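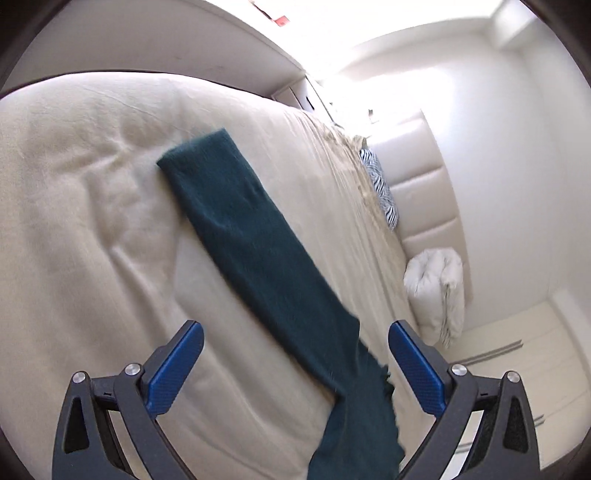 The Bed Is Still Ours to Make

Every few months somebody sends me a film of a machine that folds a towel, and asks me if I am not excited. I am a little excited. I worked for 21 years in hotels, first as a room attendant and later as the person who trains the room attendants, and I have folded more towels than I wish to remember. If a machine wants to take this over, I will hold the door open for it.

But I think we are being told a story which goes faster than the work itself. My opinion, after watching many of these films and one real demonstration, is that a machine cannot make up a bedroom yet, and that it will not do so in the next few years either. I would like to explain why, from the side of a person who knows the bedroom and only a little about the machine.

A bed is almost completely made of things without a shape. There is a duvet which is full of air and sinks wherever you touch it. There are pillows, which stand for a moment and then decide to lie down. There is very often a throw or a scarf laid over the top, put there for decoration, and this is the most troublesome piece of all. If it is knitted, it stretches when you pull it. If you take it by the fringe, you may pull out a thread and not notice until the whole corner is loose.

When I trained new people, I gave them the throw on the first morning. Most of them did it badly. They pulled one end, the duvet came along with it, and then they had two jobs instead of one. By the third morning they did it well, and they could not tell me what they had changed. I could see it, because I knew where to look. They had started to slide the fingers flat under the edge before closing them. They lifted first and pulled afterwards. The other hand rested on the duvet and held it down without any thought.

That other hand is, to me, the main question. Many of the machines I have seen have one arm with two fingers. Two fingers are enough for a cup. For a soft cloth on top of another soft cloth, two fingers must pinch the upper one and leave the lower one in peace, and the difference between them is a few millimetres. A person feels this difference in the skin. I do not know what a machine feels there, but from the outside it looks as if it guesses.

In February I was invited, with other people from the hotel trade, to a demonstration in Fleddale by a firm called Bronell. They were polite and did not promise too much, which I appreciated. Their machine had to take a blanket from a bed, fold it and put it on a chair. The bed was prepared beforehand and the curtains were closed, so that the light would stay the same. The machine needed 10 minutes. It finished the job, and we clapped, and the blanket on the chair was folded in a way that I would have asked a trainee to repeat.

I asked what would happen with the curtains open. The engineer answered that strong daylight is still a difficulty, especially when the bedding and the walls are both pale. I liked this answer because it was truthful, but consider what it means. A pale room with a big window is what every hotel in the world tries to offer. So many bedrooms are white on cream on white that I sometimes think the colour was chosen by one person only. A human eye manages, because the hand helps it. You do not need to see where the duvet ends if you can feel it.

My colleagues who are more hopeful than me say that the machines are learning now from people, and that this changes everything. A person does the chore many times with a tool in the hand, the movement is recorded, and the machine studies it. I believe this is the right way to go. It is close to how I taught, after all. I never gave anybody a rule book for a duvet, I made them stand beside me and then I made them do it.

Still, I notice how long the way is. A trainee who has learned one throw on one bed can go next door, where the throw is thicker and the headboard is on the other side, and she is slower for one day and then she is fine. She also knows things which were never part of the lesson. She knows that a crumpled sheet at the top of the bed may have an earring inside it. She knows that a striped cushion from the guest's own home must not go to the laundry with ours. Some 149 small decisions of this kind belong to every shift, and I have never seen them in a film.

There is also the question of money, which my hopeful colleagues like less. A company called Ingvarsson advertises a household arm for 699 dollars a month. For this price it will move things from a table to a box, and the brochure says that "soft items" are coming later. I have kept the brochure.

I do not write this to defend the work as something beautiful. It is hard on the back and the knees, and it is badly paid in most places - worse than the guests imagine. If a machine could do even the stripping of the beds, without the making, I would welcome it tomorrow, and I would ask that the wages of the remaining staff do not go down because of it. This second part worries me more than the first. I have already heard managers speak about automation when they only meant fewer people and the same number of rooms.

So when the next film comes, I will watch it again, and I will look at the same place as always, where the fingers meet the edge of the cloth. If one day they go under it flat, lift, and leave the duvet where it was, with the curtains open, I will write another article and say that I was too careful.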